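Two grippers, one white table
Tue 14 October

I have been using the Trekell hand-held gripper since August and the Clellesum for the last two weeks. Both are printed in dark green plastic, both have two fingers, and both carry a camera looking out over the fingers. The pads are where they differ.

The Clellesum pads are soft and rounded. They are kind to paper but they fold back when you squeeze something stiff, and a thick magazine slides out sideways. The Trekell pads are flat hard blocks held on with small screws. You can swap one in 4 minutes if you don't drop the screws.

I ran 300 grabs with each, on magazines and on books standing on end. The Trekell missed 40 of them and the Clellesum 45, so there is not much in it. Most of the misses on both were thin spines. With the hard pads you have to come in square – a small tilt and the book goes over before the fingers close.

Wear is the bigger difference for me. The hard pads chip along the edges, and the right one has gone crumbly at the front. I will reprint them with more walls. The brass grommets in the arms were a Pylypenko idea that I copied from their older kit, and they have been worth the trouble. Before I fitted them the joints got sloppy within days.

The camera works the same on both. A white table is hard on the exposure, and I ended up locking it by hand. With the fingers fully open I get a clear view down the gap, so lining up on a spine is easy enough.

I still want to try the Brastetti rubber sleeves over the hard pads. They should help with glossy covers. I have a set on order and will run the same grabs again when they get here. 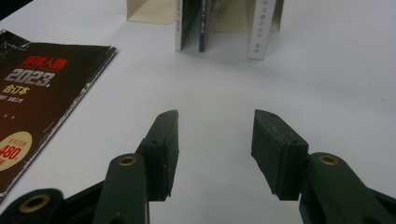
Trekell gripper with the fingers open, 2023 bound volume on the left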